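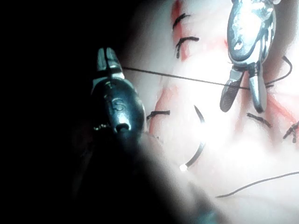
4.2 Helligkeit und Kontrast einstellen

Der Monitor Tundero 25 wird mit einer Werkseinstellung geliefert, die im Verkaufsraum gut aussieht und im Alltag wenig taugt. Das Menü nennt sie »Brillant«. Die Aufnahme zeigt extreme Gegensätze: Das rosa-weiße Gewebe ist in der Mitte fast bis ins Weiße überstrahlt, links liegt eine tiefschwarze Fläche, und das eingravierte »S« auf dem dunklen Metall hebt sich nur schwach ab. An diesem Buchstaben lässt sich der Schwarzwert beurteilen, an den Graustufen des Menüs kaum.

1. Gerät einschalten und 25 Minuten warmlaufen lassen. Die Kurzanleitung verspricht sofortige Farbtreue. Verlassen Sie sich nicht darauf.

2. Im Menü »Bild« den Modus »Neutral« wählen und die Helligkeit auf 50 stellen.

3. Automatischen Kontrast ausschalten. Er verändert das Bild laufend und macht jeden Vergleich wertlos.

4. Schwarzwert schrittweise senken, bis das »S« verschwindet, dann zwei Stufen zurück.

5. Einstellung unter »Profil 1« speichern. Ohne diesen Schritt gilt nach dem Ausschalten wieder »Brillant«.

Hinweis: Die überstrahlte Mitte bekommen Sie mit keinem Regler zurück. Was in der Datei weiß ist, bleibt weiß – auch mit der Funktion »Detail Plus«, die vor allem Rauschen hinzufügt.

Vorsicht: Helligkeit über 50 nicht dauerhaft verwenden. Die angegebenen 3.000 Betriebsstunden bis zur Nachkalibrierung beziehen sich auf Stufe 14, und bei der arbeitet wohl kaum jemand.

Weiter mit 4.3, Farbtemperatur.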